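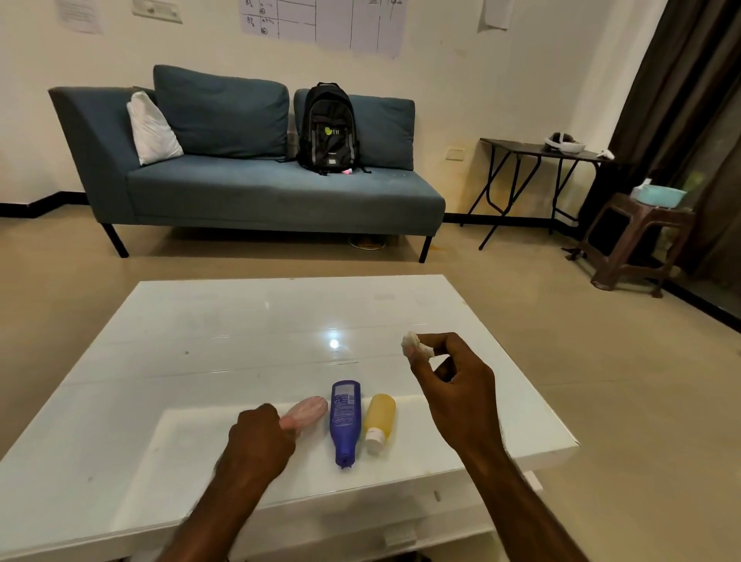
Coffee table, living room. Blue bottle and yellow bottle on the tabletop.

Ticket 2515 - Gloss tabletop, dull marks
Opened by: Saskia Dunstan
Product: Wandeck coffee table, white gloss, lower panel with handle
Status: Closed

August 22, 2018, Saskia Dunstan
The top has faint scuffs and small dark specks all over. They show most where the light hits it. I bought the table in January and use it every day. Dry tissue does nothing to the scuffs. Some specks move, some stay put. Is the finish coming off?

Reply, Sixten Kristiansen, Nareck support
Please check three things.
Run a fingernail over a speck. If it catches, it is residue on top of the finish.
Look at a scuff from the side, near floor level. Tell me if it disappears.
Wipe one corner with lukewarm water and a drop of dish soap, then dry it with a soft cloth. No tissue on this surface - paper can leave fine lines in gloss.

Reply, Saskia Dunstan
Nail catches on most of the specks. Scuffs disappear from the side. The corner came up clean except for two short lines near the edge. The lower panel is fine and the handle is tight.

Reply, Sixten Kristiansen
Then the finish is intact. Do the rest of the top the same way. For the two lines use a plastic polish, small amount, light pressure, 21 passes at most. No scouring pads.

Reply, Saskia Dunstan
Done. One line gone, the other I can live with. Please close.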